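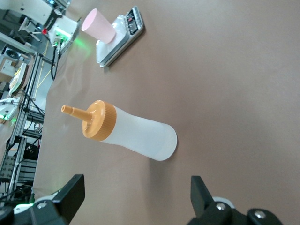

Gallery: Weighing Sauces by the Cup

Fri 18 November
By Jendeven staff

Print this page
E-mail this page

Search Jendeven
Enter keyword Go

This gallery covers the portion table at the Lamptey Street workroom, and the everyday things used on it. The table is used for measuring out dressings, syrups and oils for the Bavier recipe cards. The cards used to give amounts in squeezes and splashes. They now give grams, and the notes below go through the equipment and how it is used.

Bottle, cup and scale
A milky white squeeze bottle with an orange-yellow cap, lying on the tan tabletop. The pink plastic cup is on the scale.

The nozzle
Long and tapered, in the same orange as the cap, with a small opening at the tip. A tip this size suits thin dressings and oil. Anything with chopped herbs or cracked pepper in it will clog, so those go in a jar and get spooned.

Nozzles can be trimmed for thicker sauces. Cut a little at a time with scissors and try it over the sink. A nozzle cut too wide cannot be fixed, and the whole cap has to be replaced. We keep spare caps in the drawer with the measuring spoons.

The cap
The ridges around the outside give a grip when hands are oily. Tighten it before turning the bottle over. If dressing comes out around the threads, take the cap off, wipe the neck of the bottle and screw it on again straight. Most leaks we have had came from a cap that went on crooked.

The bottle
Cloudy plastic, with a soft waist just behind the cap. Bottles like this need a label. Oil and simple syrup are easy to mix up once both are in the same kind of bottle. We use masking tape and a marker, with the contents on the first line and the day it was filled on the second. Tape comes off in the wash, so it has to be done again each time.

Our 8 bottles came from Goltico in August, ordered together so that the caps could be swapped. Fill them no higher than the shoulder. A bottle filled to the top spits on the first squeeze and throws off the weight.

The scale
A small digital kitchen scale with a white platform and a dark control panel. It sits on the tabletop, and it should be on a flat part of the table, away from crumbs and folded towels. A crumb under one foot is enough to give a reading that wanders.

Press the zero button after the cup goes on and before anything goes in it. For a recipe with more than one liquid, zero again between them. People forget the second one more than the first. If the display goes dark in the middle of a pour, the cup has to be weighed over again, so have the bottle ready and open before switching on.

The cup
Pale pink, tapered, the disposable kind. Light cups are easier on a small scale than glass or stoneware, and they leave more room under the weight limit. They also tip over more easily. Put the cup in the middle of the platform, squeeze from just above the rim and keep the nozzle from touching the side. A nozzle leaning on the cup pushes down on the scale and adds to the number.

We rinse the cups and use them again for practice pours with water. A cup that has had oil in it goes in the trash.

The house dressing
The Bavier house dressing is set at 21 grams for a side salad. That was settled after a few lunches where the bowls came back either dry or with a puddle at the bottom. It fits in the small lidded tubs with room to shake.

For a dinner salad the card says 2 portions. Weigh them one at a time if they are going into separate tubs.

Pouring by weight
Squeeze slowly and stop a little early. The number keeps climbing for a moment as the display catches up, and the last drops come off the tip after you let go. Tilt the bottle back upright before moving it off the cup. A short practice with water is worth doing if you have not used the scale before.

If the cup goes over by a gram, leave it. If it goes over by more, pour it back into the mixing bowl and start again with a clean cup.

Washing up
Caps and bottles are washed separately in hot water with dish soap. Squeeze soapy water through the nozzle, then plain water, then stand the cap on a rack to drain. A thin bottle brush reaches the bottom of the bottle, and a pipe cleaner does the nozzle. Bottles that have held garlic oil keep the smell, and those are now used for garlic oil only.

Do not put the scale in the sink. Wipe the platform with a damp cloth and dry it. The panel gets a dry cloth only.

Storing
Clean bottles go on the shelf with the caps off. Capped bottles hold water inside and turn musty. Filled bottles go in the refrigerator door, upright, with the tape label facing out. Oil turns thick when cold, so take it out before the rest of the ingredients.

Still to come
The cards for maple mustard and ginger lime are being redone in grams and will be added when the weights have been checked. The cards already finished are in the rack by the Lamptey Street door. Take one of each, and write any corrections on the back before returning it.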